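Kirnby arm

The Kirnby arm is a home-built robot arm with a two-finger gripper, put together in a shared workshop and used mostly for picking up toy food. I'm one of the people who built it, so forgive the fondness that creeps in!

Name

Kirnby is the workshop. The arm was going to be called Primau, after the first sketch, but everybody kept saying "the Kirnby arm" and that was that. Primau is now the name of the control program (which I still think is a waste of a good name).

Construction

The joints came as a kit from a small supplier called Alcaraz, and we bolted the whole lot to an old workbench. The gripper is our own work. It has two fingers, and we went through a silly number of finger shapes before settling on a ribbed one, as smooth fingers kept letting shiny things slide out. Wiring took longest. I spent most of one April re-routing cables that snagged whenever the wrist turned - my advice is to leave far more slack than looks sensible.

A small camera sits at the wrist and looks along the fingers, so Primau gets a close view of whatever is being picked up.

Practice objects

Toy vegetables are lovely for this. They're cheap, they're bright, and they come in awkward shapes. Long ones are best picked up near the leafy end, I find, with the rest left to hang at a slant. The round, glossy ones are harder and I still grumble at them. 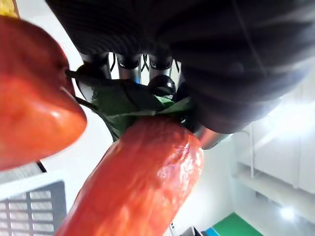

Words and workshop notes by the Pastus page editor, Kirnby

Software

Primau runs on a second-hand laptop under the bench. It stores each attempt as a short log, and at the last tidy-up there were 3,087 of them, some 55 of which I had labelled wrongly and had to redo on a Sunday evening with a large pot of tea. The logs are kept on Pastus, our workshop's shared pages, along with the finger drawings and a parts list that badly needs updating.

See also

Pastus: gripper finger drawings
Pastus: cable routing at the wrist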